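Minutes of the Regular Meeting of the Showroom and Installation Board
**Van Dusen Floor and Home Cooperative, Studley Showroom**

**Present:** Volkan Sezer (Chair), Amado Catacutan (Installation), Raíssa Cordeiro (Showroom and Displays), Berkay Değirmenci (Purchasing)
**Recording:** Ferhat Yüksel

The Chair called the meeting to order at 4:10 p.m. A quorum was present.

## 1. Minutes of the previous meeting

The minutes of the February meeting were approved with one correction. Under Item 5, "tack strip" should read "transition strip." Moved by Mr. Catacutan, seconded by Ms. Cordeiro. Carried.

## 2. Purchasing

Mr. Değirmenci reported that Femerov has confirmed the spring price list for engineered hardwood. Prices on the wider planks have gone up, while the narrow planks are unchanged. The supplier will honor the old list for any order placed before the end of March.

The Board discussed whether to place an early order for the narrow oak. Mr. Catacutan stated that the back bay of the warehouse cannot take further pallets until the returned vinyl has been cleared. Mr. Değirmenci will ask Femerov whether the order can be placed now and delivered in two parts.

An invoice from Tratitz for $2,996 was presented for payment. The invoice covers underlayment and trim for the Studley stairs. Mr. Yüksel noted that the freight charge had been entered twice on the first version and that the corrected copy is the one now before the Board.

**Motion:** To pay the corrected Tratitz invoice in full. Moved by Ms. Cordeiro, seconded by Mr. Değirmenci. Carried.

## 3. Installation report

Mr. Catacutan reported 19 installations completed since the last meeting, two of which required a return visit. In the first case, a bathroom door would not clear the new tile and had to be trimmed. In the second, a seam in a hallway carpet had lifted near the closet. Both customers have signed off on the repairs.

Members reviewed the moisture testing procedure for concrete slabs. The present form allows the installer to record a single reading. Mr. Catacutan proposed that three readings be taken in every room over a slab, with the location of each marked on the floor plan. Mr. Sezer asked whether this would delay measuring appointments. Mr. Catacutan estimated that it would add around 50 minutes to a full-house visit – less where the slab is already exposed.

**Motion:** To adopt the revised moisture form on a trial basis through the end of the next quarter. Moved by Mr. Catacutan, seconded by Ms. Cordeiro. Carried.

## 4. Showroom and displays

Ms. Cordeiro presented the plan for the bedroom section. The present carpet wall will be reduced by one panel so that larger samples can be laid flat on the floor. Bedding in the section is to stay plain and light in color, so that customers can compare carpet shades without a strong pattern beside them. 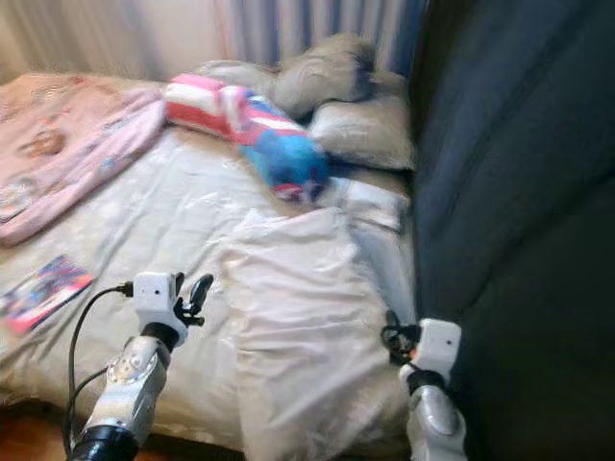
*Item 4. Bed with pale gray-white sheet.*

Mr. Değirmenci asked that the wool samples be moved away from the south window, where the current set has faded. Ms. Cordeiro agreed and will use the inside wall. The faded pieces will be withdrawn from the loan library.

The Board also considered the sample deposit. Mr. Yüksel reported that 85 loan samples are overdue, most of them tile boards. Mr. Sezer favored raising the deposit on tile boards only. Ms. Cordeiro preferred to begin with reminder calls and leave the deposit as it stands. After discussion the matter was tabled, and the showroom desk will make reminder calls in the meantime.

## 5. Kitchen tile returns

Mr. Yüksel read a letter from a customer requesting a refund on opened boxes of backsplash tile. Current policy allows returns on unopened boxes only. Members agreed that the policy is printed on the receipt but does not appear on the written estimate. The refund was declined, and a store credit for half the value was approved as a courtesy.

Mr. Yüksel will add the return policy to the estimate form and circulate the draft to members before it goes to print.

## 6. Other business

Mr. Sezer reminded members that the Studley loading door will be out of service for one morning while the track is replaced. Deliveries are to be directed to the side entrance.

## Action items

- Split delivery inquiry to Femerov – Mr. Değirmenci
- Revised moisture form to all crews – Mr. Catacutan
- Relocation of wool samples – Ms. Cordeiro
- Draft estimate form – Mr. Yüksel

The meeting was adjourned at 5:35 p.m.

Respectfully submitted,
Ferhat Yüksel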